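Camovby planner: questions we keep getting
4 min read

Most of these come from people deciding whether to run Camovby on their own two-arm cell. We use it at Kestside and we have opinions. Some of them are kinder than others.

Does it plan for both arms at once?

Yes, in the sense that it treats the pair as one big arm with a lot of joints. The brochure calls this coordination. What you get is a path where the arms don't hit each other, provided your model of the cell is right. Ours was out by 2 mm at one base for most of October and the planner never complained. Why would it? It only knows what you tell it.

How long does a plan take?

The quoted figure is 28 milliseconds. We've seen that number, on an empty table. Put a rack with thin wire loops near the back and our worst plan took 940 milliseconds. Thin curved things are hard on the collision checker, and fattening them into boxes makes it refuse moves that are perfectly fine. Pick which of those you'd rather live with.

Can it hand an object from one gripper to the other?

Sometimes. The tricky part is the stretch when both grippers have hold of the thing and neither should be pulling. Camovby has a setting for this called "shared grasp". It switches one arm to a softer mode and trusts the other. It works well on objects with flat sides. On small rounded parts we still write the release step by hand - a few lines, and easier to debug than the setting.

Does the perception side cope with shiny or see-through things?

Not very well, whatever the demo video shows. Glossy plastic leaves holes in the depth data and the software fills them with a guess. Turn on the confidence overlay before you believe any pose it gives you. It's off by default, and I'd like to hear a good argument for that.

What control rate do I need?

Jundberg's driver runs at 500 Hz and that has been plenty. Going faster won't fix a bad calibration, though people do keep trying.

Is the learned grasp module worth the extra licence?

We haven't seen it beat a short list of hand-picked grasps on objects we already knew. On new objects it may help. Ask for a trial on your own clutter, and keep the failed runs - the built-in report leaves out any attempt that timed out before contact.

Can I replay a logged run?

You can replay the commanded joint positions. Camera data is logged on a separate clock, so check the offset before you blame the planner for anything.

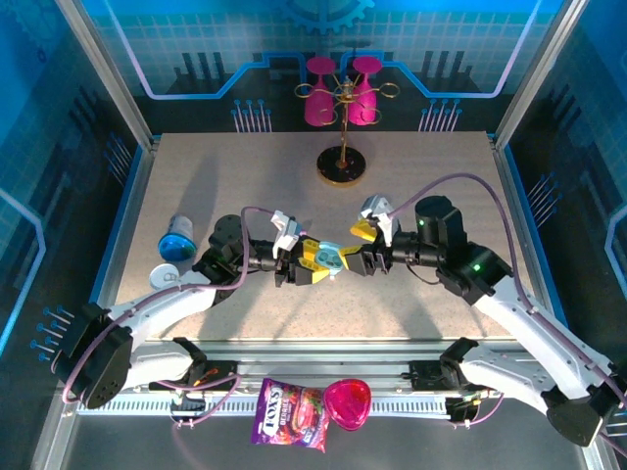
Kyung-hwa Bang: I'd push back on the shared grasp answer. We had the same trouble with rounded parts until we lowered the stiffness on the receiving arm before the fingers closed, and the setting has behaved since. I agree about the timeouts, though. Ours were missing from the report too.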